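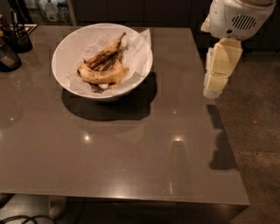
Bananas in a paper-lined bowl on the kitchen counter.

Search this site Enter keyword Go

September
Prepared by Carys Pumphrey, Program Coordinator, Lullix Community Kitchen

Progress Report to the Skira Fund: Household Food Waste and Fruit Recovery

1. Purpose of this report

This report covers the second stage of the work supported by the Skira Fund under the current agreement. It describes activities completed since the last report, spending against the approved budget, difficulties encountered, and the work planned for the final stage. The reporting format follows the outline supplied by the Fund, except that sections on staffing and premises have been combined at the request of our program officer.

2. Background

The project addresses fruit that is bought or donated in good condition and then thrown away when it becomes too ripe for people to want to eat it fresh. Bananas make up the largest share by weight of what participating households report discarding. For that reason the first two stages have dealt mainly with bananas, and apples and pears will be added in the final stage.

Households taking part are asked to do two things. The first is to keep ripe fruit in a lined bowl on an open counter, where it can be seen, and to move it out of drawers and closed bags. The second is to check the bowl once each evening and decide whether the fruit will be eaten, cooked, frozen or composted. Fruit with dark speckling or large brown patches is treated as suitable for baking or freezing as long as the skin is unbroken and there is no mold. Torn peel and split fruit go to the compost pail.

3. Activities completed

Household recruitment closed with 200 households enrolled, as set out in the agreement. Each received a printed guide, a supply of parchment sheets and a record card. The guide was revised once during this period. The first version told readers to throw away fruit that was "past its best," and several households took this to include any banana with brown marks. The wording was replaced with a short chart showing four degrees of ripeness and a suggested use for each.

We held 8 evening sessions in the teaching kitchen. Khrystyna Antoniuk led the cooking portion of every session and wrote the recipes, which include banana bread, a baked oatmeal, pancakes and a frozen puree that can be portioned in muffin pans. Recipes were limited to equipment found in most homes. A food processor was used in the first session and then dropped after participants pointed out that few of them owned one. A fork does the same job on a banana this ripe, although it takes longer with a large batch.

Plukano, the produce distributor, continued to supply surplus fruit for the sessions at no charge. Deliveries arrived by 7 a.m. and were sorted the same morning. Across the period, 630 pounds of fruit were received and sorted. Most of it was used in the sessions or sent home with participants, and the remainder was composted through the existing municipal collection.

4. Use of lined bowls

The Fund asked for more detail on the lining of bowls, which was raised as a question after the first report. Parchment was selected over paper towel because soft fruit and damp peel tend to stick to towel and leave fibers behind. It also allows the contents to be lifted out in one movement when peel is being taken to the compost. The sheet does not need to be cut to size. Participants crumple it first so that it settles into the bowl, and the corners can be left standing above the rim.

Some households objected to the use of a disposable sheet in a project concerned with waste. We consider this a fair point. The revised guide now states that a sheet should be reused until it is soiled, and that households may leave the bowl unlined if they prefer to wash it. Return cards show that both methods are in use. We do not yet have enough cards to say whether one leads to less discarded fruit than the other.

5. Staffing and premises

There were no changes in paid staff. The teaching kitchen was closed for 3 weeks while a drain was repaired by Jurić, the building's plumbing contractor, and two sessions were moved to later in the period. The cost of the repair was met by the landlord. Counter space remains the main limit on session size, and we have kept enrollment for each evening at the level agreed with the Fund.

6. Budget

Spending is in line with the approved budget, with two exceptions. Printing exceeded its line because of the revised guide. Ingredient costs were below estimate as a result of the Plukano donations, and we request permission to move the unspent amount to printing. No change to the total award is requested. A full statement is attached separately.

7. Difficulties

Record cards have been returned more slowly than planned. Many households fill in the card for the first week and then stop. A shorter card, with one line for each evening and no weighing, was tested with a small group and will be sent to all households at the start of the final stage. We accept that this will reduce the precision of the figures, and the final report will present weights only for fruit sorted at the kitchen.

A further difficulty concerns storage advice. Participants asked whether bananas should be separated from other fruit, and the answers given by different session leaders did not agree. Ms. Antoniuk has since prepared a one-page note recommending that bananas be kept in their own bowl, and this is now used at all sessions.

8. Work planned

The final stage will extend the guide and recipes to apples and pears, complete the remaining sessions, and collect closing record cards from all households. A draft of the extended guide will be sent to the Fund for comment before printing. We would welcome a visit by the program officer to any of the evening sessions, which begin at 6 p.m.

Questions on this report may be directed to Carys Pumphrey at the Lullix office.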